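NALLARD, Jun 15, 2026 – Namero, a developer of driving software for small municipal vehicles, has finished the first round of road recording for Ra, its steering and path-planning model. The company recorded 1623 short driving sequences during May and is releasing 600 of them to university groups that apply for access.

Ra learns from examples of people driving. Each sequence pairs the view from a camera fixed behind the windshield with the steering angle, speed and pedal positions at the same moment. The model is trained to predict what the driver did next, and its predictions are then checked against sequences it has not been trained on.

"Most of the driving data we could buy came from highways and city centers," said Mi-kyung Nam, head of data at Namero. "The vehicles our customers run spend their days on village roads and residential streets. We needed examples from those places, with our own camera position, and we needed a lot of ordinary ones."

The recording was planned by route type. Drivers were told to drive as they normally would and to leave out nothing on purpose. Open stretches beside fields, narrow roads under trees and streets with cars parked on the shoulder were all on the list, as were changes between strong sun and shade.

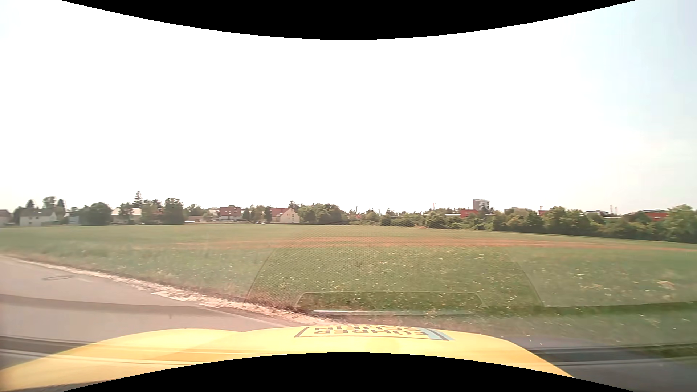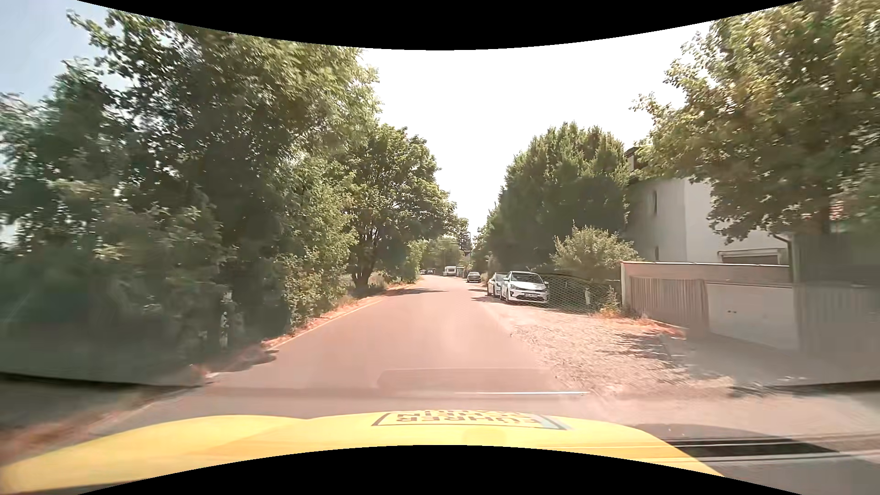 Views from the recording car, with its yellow hood at the bottom: a green field beside a gray asphalt road, and a road with parked cars on the right.

Labeling and review

Every sequence was reviewed by a person before it went into the training set. Reviewers marked the drivable surface, the edge of the pavement and any parked or moving vehicles. They also marked reflections in the windshield, which an earlier version of Ra sometimes treated as objects on the road.

"We kept the reflections in," said Hye-jin Ji, who leads the labeling team. "A camera behind glass is going to see them in daily use. The labels tell the model to ignore them."

Sequences in which the driver corrected a mistake were kept as a separate group of 27. Namero plans to use them to test how Ra recovers from a poor line through a bend.

Access for research groups

The 600 released sequences come with steering and speed records, labels and a written guide to the camera setup. License plates and faces have been checked and blurred where they could be read. Groups may use the material for non-commercial research and may publish results obtained with it. Applications are handled by Marcela Matoušek at the Nallard office.

Next steps

A second round of recording will start at Skavstead later this year and is planned to add 700 sequences, most of them in rain and at dusk. No version of Ra is driving on public roads at this time.

Press contact: Sumeya Alemayehu, Namero, Nallard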